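The Open Day at Gikutdale

I only went for the sausage sizzle. I want that on the record, because my sister still tells people I went to Gikutdale to see the robots, as if I were the sort of person who drives 2 hours for a robot.

What happened was, the old co-op had been bought by a firm called Avero, and Avero had put a flyer in every letterbox from the river to the highway. Open Day, it said. Come and meet your new neighbours! Underneath was a photo of a smiling bloke in a hard hat, and under him, in smaller print, the words free lunch. I'd just finished up at the cannery after 11 years and I was not in a position to be snobby about a free lunch.

So I turned up in my good cardigan. The car park was full of utes and the big shed had been painted a colour my mother would have called hospital. A girl at the door gave me a sticker to write my name on, and I wrote it so badly that she read it out as something else, and I let her. I was somebody else all day. It was quite restful.

The shed tour came first. They had a long arm in there called Ukus, bolted to the floor behind a yellow line, and it was stacking crates. That was the whole show. It picked up a crate of apples, swung round, put it on a pallet, and went back for another. A young fella with a microphone told us Ukus could stack 500 crates before morning tea and never once complain about its knees. Everyone laughed except the row of us who had knees.

I'll admit it was something to watch, though. It had this little pause before it let go of each crate, a kind of settling, and I caught myself holding my breath for it. The woman next to me said it reminded her of her husband putting a baby down. Then the pallet was full and a siren went off and we all jumped and the spell was broken.

After that we were herded out to a courtyard place down the road where the second half was on — trees, nice old brick wall, tables everywhere. This was what they called the hands-on session. I'd been hoping hands-on meant the sausages. What it meant was that you could have a turn of a gripper yourself, holding it in your own hand, and the idea was that a machine could learn how people pick things up by having people pick things up. I asked the fella with the microphone if it was anything like the claw at the pub that takes your two dollars. He said in principle, yes, and looked a bit hurt.

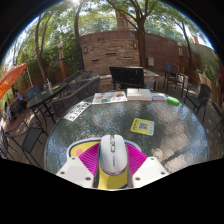
I waited my turn behind a man who wanted to talk about drones. He went on for ages, and when he finally had his go he was hopeless, all elbows, and I felt my chances improving.

Then it was me. The thing was lighter than I'd expected. I've had tongs at Christmas that weighed more. You squeeze and the fingers come together, you ease off and they open, and that's all there is to it, except that the minute you have strangers standing around you, you forget how your hand works. I went for a box and shoved it along the table. I went for it again and shoved it back. Somebody's kid said, "She's worse than the man."

"Take your time," said the fella. He'd put the microphone down by then and he was much nicer without it.

So I took my time. I thought about the cannery, and the line, and how in my first week I'd dropped so many tins they gave me a broom and told me to stay close to it. The woman who trained me never told me how to do it. She just stood beside me and did it, over and over, and after a while my hands had caught it off her like a cold. I'd never thought of that as something a person could hand on to a machine. I don't know that I'd have agreed to it, if anyone had asked me back then. But I wasn't on the line any more, I was in a courtyard in my good cardigan with the wrong name on my chest, and I wanted to pick up that box.

And I did! Up it came, straight as you like. I held it there a good while longer than I needed to. Then, and I swear I didn't plan it, I did the little pause before I put it down. The settling. The same one the big arm did in the shed.

"Where'd you get that?" said the fella.

"Off your robot," I said.

He got very excited. He said the arm had got it from a packer, a woman at Andrade, the orchard up the valley, who'd spent most of May showing it how to handle fruit without bruising it. They had 2,000 goes of hers stored away somewhere. She always stopped like that before letting go, he said, and they'd tried taking it out to save time and the apples came off worse, so they'd put it back.

I asked if she was there that day, because I'd have liked to say hello. He said she'd moved up north to be near her grandkids.

I thought about that while I queued for my sausage, which was a bit burnt and came with onions whether you wanted them or not. I ate it standing up near the wall. Over at the table the drone man was having another go, and the kid was giving him advice.

I had a second sausage and drove home with the windows down. When I got in I put the shopping away, and I noticed I was doing it with the eggs, holding the carton just above the shelf for a second before I let it down.

My sister rang after tea to ask how it went. I told her the lunch was good.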